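Quem cuida de uma célula simulada devia tratá-la como trata uma célula física: com folha de verificação, rotina de arranque e registo do que foi mexido. Na Jirkitz demorámos demasiado a aceitar isto. A cozinha virtual onde treinamos o manipulador móvel foi montada em novembro e durante meses só se abriu o ficheiro quando alguma coisa falhava.

O meu argumento é simples. Antes de carregar o robô, a cena deve ser inspecionada vazia. Com o modelo do braço em memória, os erros de contacto confundem-se com erros de controlo, e perde-se uma manhã a ajustar ganhos que estavam bem. A nossa rotina tem 14 verificações e começa pelo chão: plano de colisão, atrito, normais. Seguem-se as paredes, depois os corpos fixos, e só no fim as juntas articuladas – puxadores, portas, gavetas. Cada verificação corre 300 passos de simulação sem comandos; se um corpo fixo se desloca, a cena volta para edição.

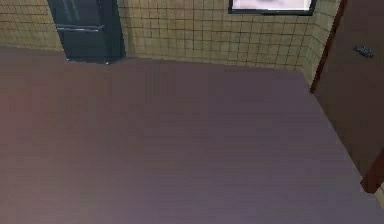

Kumudini Bandara discorda da ordem. Segundo ela, as juntas deviam vir primeiro, porque uma dobradiça mal limitada estraga mais episódios do que um coeficiente de atrito errado, e o chão raramente muda entre versões. Tem razão quanto à frequência das avarias. Mantenho a ordem por causa do diagnóstico: uma porta que raspa num plano de colisão mal colocado parece uma porta com a dobradiça errada.

Há também a questão da resolução. Texturas de 1024 no azulejo servem para demonstrações, mas na inspeção uso 128. A geometria lê-se na mesma e a cena carrega depressa, o que conta quando se repete a rotina a cada alteração.

Falta-nos ainda um responsável por cena. O registo é partilhado, e entradas partilhadas ficam por preencher – a última dizia apenas «ajustes no armário». Numa célula física, uma nota destas não passava na mudança de turno.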